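The Binder

My first day at Starnero, Nayeli Correa handed me a binder and told me to read it before I touched anything. I figured she meant skim it. I skimmed it! I got as far as page four, where it says to tie back long hair, and I thought, well, mine's short, and I put the binder under my chair and asked where the coffee was.

I'd come from Valderrama, see, where I spent three years watching a palletizer through a fence. Over there the rules were painted on the floor in yellow and if you stepped over the line a horn went off. You didn't have to remember a thing. The horn did your remembering for you. So a job where you walk around an office with a gripper in each hand, folding towels and stacking cups so that a robot can learn it later, didn't seem to me like a job that needed 69 rules.

But 69 is what the binder had, and Nayeli had written every one of them. She'd number a new one each time somebody messed up, and if you'd been around long enough you could put names to them. Rule 12 (no gum) was Usman Kiani. Rule 31 (do not wave at people with the grippers) was also Usman Kiani. Rule 40 was two pages long and was all about cables, and people got quiet when it came up.

Mine was going to be rule 70. I didn't know that yet.

What happened was August. We had an order from Bemby, who wanted 2,879 good takes by the end of the month, and by good they meant good by the binder. Both lights green before you start. Hands start apart, jaws open. Say the task out loud, then do it, then stop and count two. If you drop something, you don't scoop it up all sneaky and keep going – you say "drop," and you finish the take, and you mark it. That's rule 22, and I hated rule 22 more than I've hated some people.

So I quit saying drop. I want to be fair to myself here, it wasn't every time. It was when I'd already done a whole run of clean ones and my forearms were killing me and I'd fumble a cup, just a little, and pick it right back up so fast you'd hardly see it. I'd mark it clean. Who's it hurting? It's a cup.

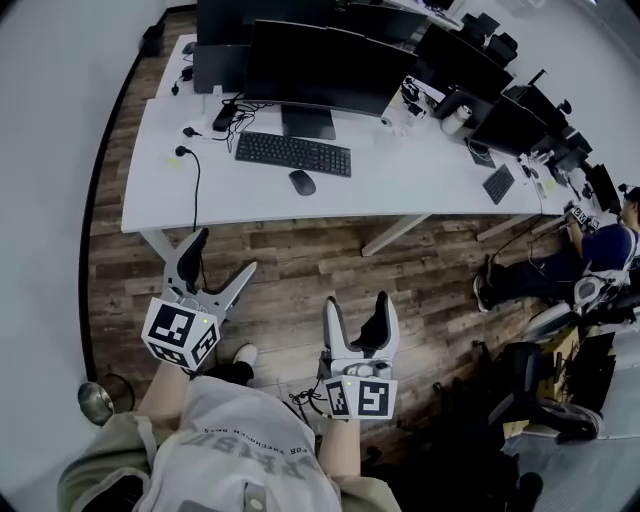

Both lights green, jaws open. That's rules one through three.

I was fast, too. I was putting up numbers that had Segundo Muñoz leaning over to look at my sheet. By the middle of the month I had 200 more than anybody else on the floor, and I'll admit I was walking around like I'd invented cups.

Then Nayeli asked me to come with her to the Plimeo lab across the parking lot, where they had an arm that had been trained on our first batch. She didn't say why. She bought me a soda on the way, and I remember thinking, here comes the raise.

The arm was at a table with a stack of cups. A guy named Afshin Bakhtiari hit a key, and it reached out, very smooth, very nice, and picked up a cup. Then it opened its fingers and let the cup fall about an inch, and snatched it back up again and set it on the stack.

It did the next one the same way. Lift, drop, snatch, stack. There was even a little hitch in the wrist on the way back up, kind of a guilty little hurry, and I knew that hitch. I'd have known it anywhere. My ears got so hot.

"It thinks that's part of it," Afshin said. "We can't figure out where it got the idea."

Nayeli drank her soda. She didn't look at me once, and I've never been so grateful and so miserable at the same time.

We walked back across the lot and I told her everything before we got to the door. She asked how many takes. I said I didn't know, and she said okay, then it's all of them, and that came to 1,750. I sat with Segundo for nine days and we watched every single one at half speed, him on one side of the desk and me on the other, and each time I saw myself bobble I said "drop" out loud. He didn't make me do that. It just seemed like I owed it.

Bemby got their order late. Nayeli took that phone call with her door shut.

Rule 70 went in the binder that same week. I was expecting something long, like the cable one, maybe with a diagram. It says: "It will copy you on your worst day, so mark the day." I read it standing up by the printer, and then I went and got the thing out from under my chair and started over at page one.

There was a whole section on stretching your forearms. Page six.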